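Plinar Grip Studio
Software for wrist cameras and two-finger grippers

Home / Software / Perception and control / Plinar Grip Studio

If you have ever tried to get a gripper, a wrist camera and an arm controller to agree with one another, you know how much of the week can vanish into it. Plinar Grip Studio is our attempt to give you that week back (or most of it!). It runs on an ordinary Linux computer beside the arm, talks to the gripper and the camera over the cables you already have, and keeps one shared clock for both, so the finger position you read goes with the picture you're looking at.

The heart of it is the finger tracker. Most small grippers report where the motor thinks it is, and that's fine until a screw works loose or a link gets a little play in it. Grip Studio looks at the fingers themselves through the wrist camera and compares them with the motor reading. When the two drift apart you get a plain message on the screen, with the last 500 readings saved so you can look back and see when it began.

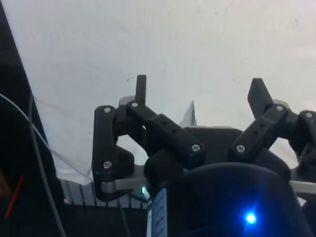

Setup takes one calibration run. You open and close the gripper slowly, the program learns the outline of each finger, and from then on it knows which part of the view belongs to the gripper and which part is the world. You can draw your own mask by hand if you like, and plenty of our customers do. Amirul Pattinasarany, who wrote the mask editor, is very fond of the undo button and has given it a history of 1,000 steps, so please feel free to experiment.

What comes with it

Finger tracker and drift alerts
Mask editor with undo history
Grasp planner for parallel and angled fingers
Log viewer with side-by-side picture and motor trace
Drivers for the Broltum and Surnier controllers
Python library and 62 worked scripts

The grasp planner deserves a word of its own. It suggests a closing path and shows it to you before anything moves, and you can nudge it, slow it down or throw it out and teach your own. We kept the settings page short on purpose. Folks who want every last knob will find them in the text file, with a comment next to each one.

Price and license

One seat, one arm: $1,543, with a year of updates included. Schools should write to us first, we're usually able to help. Amegashie controllers are supported in the test build only, and we hope to move them into the regular release in January.

Last updated Friday, August 23, 2024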